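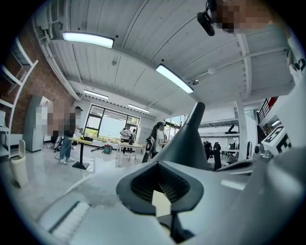 Review: hand-held gripper set, tried at the Drurora open day
Posted 08/01/2019 by Griet Meijer

I repair bicycles and I am not an engineer, so please read this as the opinion of a normal user. Drurora opened its workshop to visitors and everybody could try the hand-held grippers, one for each hand. You squeeze, the fingers close, and the movement is recorded so that a robot arm can learn it later. I stayed nearly 3 hours.

The first thing I noticed was the weight. One set is 600 grams according to the leaflet from Undetti, who sells them, but to my wrist it felt like more. After five minutes of folding a cloth I wanted to put it down. The grip itself is good. With big and stiff things I had almost no trouble, and I was surprised how fast I forgot my own fingers.
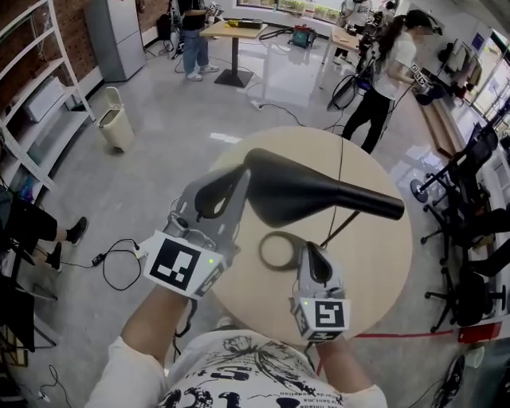
Two grippers and a bicycle saddle at one of the round tables.

Small flat things are another story. A coin was impossible for me, and a rubber ring needed many tries. The staff were patient and let me repeat as often as I liked, but the explanation at the start was too short and the leaflet has only drawings.

The price is 300 per set to rent for a month, without the software. For a school or a small company I find this fair. For a hobby it is too much.

Good: strong grip, easy to learn, friendly people.
Less good: heavy for small hands, poor leaflet.

My score is 3 out of 5. I would go again in February, when they plan to show the lighter model.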